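Snack Swap FAQ
Last updated Sunday, November 8, 2020

I started the swap so I could try candy I can't buy in Sodimcombe, and now the same questions land in my inbox every week. I've put my answers in one place. If yours isn't covered, use the contact form and give me a few days — I have a day job!

What is it, exactly?
You fill a small box with snacks from your local stores, mail it to the person you've been matched with, and a box comes to you from somebody else. I do the matching by hand on a spreadsheet, with a cup of tea and a lot of muttering. There are 667 of you on the list now, which still makes me a bit dizzy.

How much should I spend?
Whatever you agreed to when you signed up. Please don't go wild. Postage is the expensive part, and a box of cheap things you really love beats a fancy tin any day (I've had both, and I remember the cheap stuff).

Can I send single pieces, or does it have to be full bags?
Single pieces are great, as long as each one is sealed in its own wrapper. I like getting one each of lots of things, because then I find out what I want a whole bag of. Candy with Chinese print on the wrapper is one of my favorite things to get, even when I have to guess at the flavor.
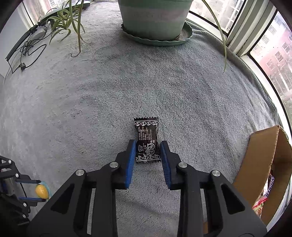 Dee wrote in to say she'd rather have the full bag, because one piece is gone before she's made up her mind about it, and could there please be a box to tick for that on the form. Yes, fair enough! It's on the form now, right under allergies.

What about allergies?
Fill in that part of the form even if you think it's obvious. I pass it along word for word. If you're sending something with a label your partner can't read, write out the main ingredients on a slip of paper and tuck it in. If you have a serious allergy, I'd say don't join an overseas round, and I do mean that kindly.

What shouldn't I send?
Anything homemade, anything that needs a fridge, alcohol, and fresh fruit. Chocolate is fine in the cooler months. I stop it for the summer rounds after what happened to my own box from Rowlands, which I ended up eating with a spoon.

Do I need a new box?
Nope. Any clean cardboard box that closes properly will do. Tape the bottom seams twice, fill the gaps with crumpled paper, and keep it under 2000 grams or the price jumps. Chips go on top. Bread travels better than you'd think, but only send it within the country and check the date first. 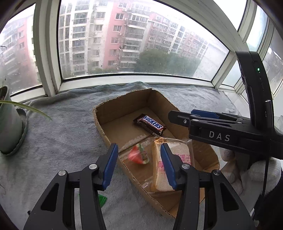
Snickers and sliced bread in a cardboard box.

Which mail service do you use?
I use Ovov for anything inside the country, and the regular post office for the rest. Always get a tracking number. I can't help you find a box without one.

My box never came. Now what?
Wait 2 weeks past the expected date, then write to me with your partner's tracking number. If it's really lost, I'll send you a small replacement out of my own cupboard.

Who sees my address?
Me and the one person mailing to you. I keep the list in Privus, and I delete your address when the round closes unless you've asked me to hold on to it.

When's the next round?
December. I'm capping it at 200 people so I can get the matching done before the holiday mail rush — sign-ups close when it's full, and I'll put a note on the front page when that happens.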